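¿La cinta negra en un codo de PVC sella algo o solo queda bien en los vídeos?

Fontanería y desagües
Publicado en abril por Hacer Kırmızıgül

Buenas. Estoy montando el desagüe de una pila auxiliar con tubo blanco de plástico y tengo una duda que en teoría es de principiante, pero llevo leyendo respuestas contradictorias desde hace un par de semanas y ya no me creo ninguna.

El kit es un Plullano, comprado de segunda mano y sin instrucciones. Trae tubo grueso, tubo más estrecho, un codo, una pieza de base que hace de soporte y un par de tubos cónicos que no sé muy bien dónde van. El anterior dueño me pasó un rollo de cinta negra con la bolsa y me dijo que con eso "se cierra todo". Así, todo. Le pregunté si era cinta aislante o autosoldable y me contestó que cinta negra. Pues vale.

He hecho un montaje de prueba encima de la mesa antes de meterme debajo de la pila. El tramo grueso baja en diagonal hasta el codo, el codo entra en el soporte y del soporte sube el tubo estrecho en vertical. En el codo he dado cinta, no en todo, solo en parte. Los cónicos los he dejado sueltos al lado.

Mis dudas, por orden de lo que me quita el sueño:

Primero, la cinta. He leído que sirve para reparar, que no sirve para nada, que aguanta años y que es lo primero que mira un fontanero para saber que la instalación es una chapuza. Alguien me explicará cómo puede ser todo verdad a la vez. El agua va a bajar sin presión, es un desagüe, pero caerá agua caliente de fregar y también algo de jabón. Me cuesta creer que un adhesivo pensado para cables lleve bien eso.

Segundo, el pegamento. En la tienda me quisieron vender un bote de adhesivo Gellberg y el limpiador a juego. El dependiente aseguró que sin limpiador no pega. También me aseguró que el limpiador quedaba de oferta, así que permitidme que dude. Además, si lo pego no lo desmonto, y yo lo que quiero es poder soltar el codo cuando se atasque. Que se atascará.

Tercero, los cónicos. Uno es más largo que el otro y los dos se abren por una punta. He supuesto que son para pasar de un diámetro a otro, pero no encuentro ninguna boca en el resto del kit que pida eso. O falta una pieza, o sobran los dos, o pertenecen a otra cosa y me los metieron en la bolsa para hacer bulto. A estas alturas apuesto por lo tercero.

Cuarto, la altura. De la salida de la pila al suelo tengo 53 centímetros. La toma de la pared está algo por encima del suelo y el tubo diagonal me parece demasiado inclinado para el hueco. He visto tablas de pendientes con decimales y sospecho que las ha copiado todo el mundo de la misma página, y que esa página tampoco lo midió.

Por favor, absteneos de "llama a un profesional". Ya llamé a uno. Me pidió 100 euros por venir a mirarlo, sin tocar nada, y por teléfono no supo decirme si la cinta valía.

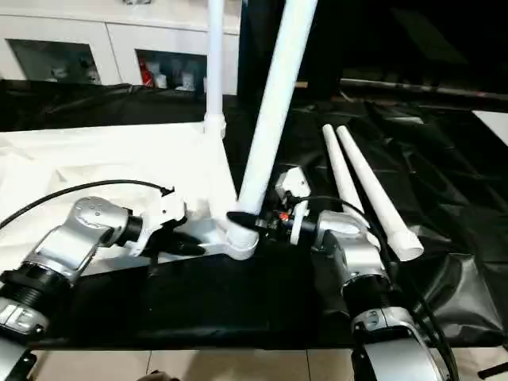
Azra Vidmar

La cinta no sella. Te lo digo sin matices y luego te pongo los matices, que los hay.

Una cinta aislante normal se pega a sí misma y al plástico con una capa de adhesivo bastante blanda. Con calor se ablanda más, con jabón se va levantando por el borde, y al cabo de un tiempo tienes una vuelta de plástico pringoso que retiene agua por dentro. Lo peor es que la retiene: no ves la gota, crees que la unión aguanta y mientras el mueble se va hinchando por detrás. Una fuga a la vista se arregla en un rato. Las tapadas salen caras.

La autosoldable es otra historia. No lleva adhesivo, se estira y se funde consigo misma. Sobre una grieta en un tubo recto, limpia y bien tensada, aguanta de forma provisional. En un codo ya me la creo menos, por la forma: por la parte de dentro de la curva se te arruga y por la de fuera se queda fina. Para saber cuál tienes, corta un trozo y tócalo por los dos lados. Si uno pega en el dedo, es aislante. Si no pega en ninguno y estira como una goma, es autosoldable. Mucho mejor que fiarse de lo que diga el que la regala.

Mi consejo es que quites la que has puesto y mires el codo desnudo. Fíjate en el interior de la boca:

Si hay una ranura con una goma dentro, es unión de junta. Va a presión, no se pega y se puede soltar. Un poco de jabón neutro en la goma para que entre el tubo y ya está.

Si hay una rosca con tuerca y una arandela cónica de goma o plástico, va apretada a mano. Tampoco se pega.

Si la boca es lisa y el tubo entra con roce hasta un tope, es de encolar. Sin cola perderá, con cinta o sin cinta.

Sin saber cuál de las tres es, cualquiera que te diga "pega" o "no pegues" está adivinando, y me incluyo.

Sobre el limpiador: sí hace falta, lo siento. Yo tampoco me lo creía y una vez encolé sin limpiar, lijando un poco, y salió bien. La siguiente vez hice lo mismo y se soltó la unión al tirar con la mano. Dos pruebas no demuestran nada, pero desde entonces limpio. Lo que no tienes por qué comprar es el de la misma marca. Mira que ponga que es para PVC rígido y comprueba que tu tubo lo sea, que "plástico blanco" puede ser también polipropileno, y al polipropileno la cola de PVC no le hace nada. Suele venir grabado en el propio tubo, PVC o PP, en letra diminuta. Linterna y paciencia.

De la pendiente: baja siempre hacia la pared y sin tramos en los que el agua se quede parada. En un recorrido tan corto no me obsesionaría con los decimales. Con la toma por encima del suelo lo que sí miraría es que la entrada a la pared no quede más alta que el fondo del tramo que viene de la pila, salvo en el sifón, que para eso está. Por cierto, no mencionas sifón en ninguna parte. ¿Lo hay? Si no, el olor te va a preocupar bastante más que la cinta.

Alistair Laing

yo tengo cinta negra en el desagüe del lavadero desde que compré la casa y no gotea. ni aislante ni autosoldable ni nada, cinta. la gente se complica mucho

eso sí no uso agua caliente ahí y debajo tengo un cubo por si acaso

los conos serán embudos

Comentarios a esta respuesta

Eldana Worku: Si tienes un cubo debajo "por si acaso", mucha fe en la cinta no tendrás.

Alistair Laing: el cubo ya estaba

Hacer Kırmızıgül: ¿Y el cubo está seco?

Alistair Laing: casi siempre

Beathag Pollock

Voy a los cónicos, que los demás han pasado de puntillas, y luego discrepo en una cosa.

No me convence que sean reducciones. Una reducción de desagüe suele ser una pieza corta, con dos bocas de medida normalizada y un escalón o una zona inclinada breve entre ambas. Un tubo que se va abriendo a lo largo y termina en una boca ancha no encaja de forma estanca en casi nada, porque la pared nunca queda paralela a la de la otra pieza. Puedes forzarlo y parecerá que entra, pero toca solo en un anillo muy fino. Ahí sí que veríais a alguien echando mano de la cinta.

Pueden ser boquillas, pueden ser patas de algo, pueden ser accesorios de otro aparato. No lo sé y desconfío de quien lo sepa sin tenerlos en la mano. Haz una prueba tonta: pon la punta estrecha de cada uno en las bocas del kit y mira si asienta a fondo sin bailar. Si no asienta en ninguna, guárdalos en un cajón y monta como si no existieran. Yo no compraría piezas nuevas para dar uso a unas que no sabes qué son. Parece de cajón, pero he acabado con media caja de adaptadores Jaiswal por ese camino.

También revisaría ese soporte. Un soporte y un racor se parecen mucho cuando los dos son de plástico blanco, y el primero solo sujeta. Quita los tubos y mira a través de la pieza. Si no pasa la luz de una boca a otra, por ahí no va a pasar el agua y llevas un buen rato preocupándote por sellar algo que no es una conducción. Y si pasa, todavía queda saber para qué quiere un desagüe un tubo estrecho que sube. Podría ser una ventilación, y entonces no debería acabar abierto dentro del mueble sin su válvula. O podría ser que el kit no sea de desagüe. ¿Quién te ha dicho que lo es? ¿El mismo de la cinta?

En lo que discrepo con Azra es en lo de que sin saber el tipo de unión no se puede decir nada. Para una pila auxiliar que vas a tener que desatascar, yo no encolaría el codo en ningún caso. Si resulta que es de encolar, lo cambiaría por uno de tuerca y guardaría el otro. La comodidad de soltarlo a mano vale más que aprovechar una pieza de segunda mano.

Para probarlo, tampoco te fíes del chorrito. Pon el tapón, llena la pila hasta arriba con agua caliente y suéltala de golpe con papel de cocina seco envuelto en cada unión. El papel canta enseguida. Luego repítelo al día siguiente, con el plástico ya frío, que hay uniones que aguantan la primera y pierden después.

Comentarios a esta respuesta

Hacer Kırmızıgül: El mismo de la cinta, sí. Le he vuelto a escribir preguntando de qué era el kit y me ha respondido "de tubos". He quitado la cinta y un lado del trozo que corté se me pega al dedo, así que aislante. En el tubo grueso pone algo grabado que no consigo leer. Sifón no venía, lo tenía apuntado para comprar aparte.

Azra Vidmar: Frota un lápiz blando sobre un papel fino puesto encima del grabado. A veces sale.

Eldana Worku: A mí lo del lápiz no me ha funcionado nunca. Una foto con luz muy de lado se lee mejor.

Hacer Kırmızıgül: Probaré las dos cosas. En el foro de Clullow me dicen que lo selle todo con silicona y que me olvide.

Beathag Pollock: De silicona tampoco. Si la unión es de junta, la goma hace el trabajo. Si es de encolar, la silicona no sustituye a la cola. Y quitarla luego de dentro de un codo es una tarde entera.

Alistair Laing: con cinta ya habrías terminado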